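Jesero Housing Comfort Programme
Progress report to the Stidura Fund
Reporting period: January to April

1. Purpose of this report

This report sets out progress made under the second year of the grant awarded by the Stidura Fund for the improvement of older rented homes in the Jesero district. It covers work completed, spending to date, changes to the agreed plan and the matters on which the Fund's guidance is requested.

2. Work completed

The grant provides for improvements to 32 homes in the present year. At the end of April, work had been finished in 21 of these. A further four homes have been surveyed and their tenants have agreed dates for the work. The remaining homes are in the Olivares terrace, where access depends on the completion of roof repairs by the landlord.

In each home the work consists of draught-proofing to doors and windows, the repair of sash cords and catches, and the supply of window coverings suited to the direction the room faces. Lined curtains are offered for north-facing bedrooms. In south-facing living rooms, where tenants had reported glare and overheating during the previous summer, a light open-weave curtain is offered instead.

Tenants are visited before the work and again six weeks afterwards. The second visits have been made to 10 homes so far. Most tenants reported that draughts were much reduced. Two asked for window catches to be adjusted, and both requests were dealt with within the week.

3. Changes to the plan

The original proposal assumed that all curtain fabric would be ordered in a single batch. Window sizes in the older homes proved to vary more than the survey had suggested, and the first order included several lengths that were too short. These have been set aside for use in smaller rooms. Fabric is now ordered street by street, after measurements have been checked on site. This has added to delivery charges but has reduced waste.

The Kosunari workshop, which makes up the curtains, lost part of February to a heating failure in its building. The delay was recovered by the end of March without extra cost to the grant.

4. Spending

Spending on materials is slightly below the agreed budget. Spending on labour is in line with it. Delivery charges are above budget for the reason given in section 3, and it is proposed that the difference be met from the saving on materials. No call has been made on the contingency sum. A full statement of accounts is supplied separately.

5. Matters for guidance

The Fund is asked to agree to the transfer between budget headings described in section 4.

The Fund is also asked whether homes in the Olivares terrace may be carried over into the third year should the roof repairs not be completed by the end of August. The landlord has given a written assurance that they will be, but scaffolding had not been put up when this report was prepared. If the Fund would prefer the places to be offered to other tenants, a waiting list is available and surveys could begin in June.

6. Next period

Second visits will continue through the summer, with particular attention to how south-facing rooms perform in warm weather. Tenants in those rooms have been asked to keep a simple record of when they draw their curtains and whether they still need a lamp during the day. The records will be collected in September and the findings included in the next report.

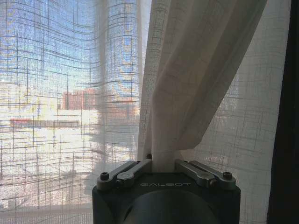
Copies of the record sheet and the tenant questionnaire can be supplied to the Fund on request.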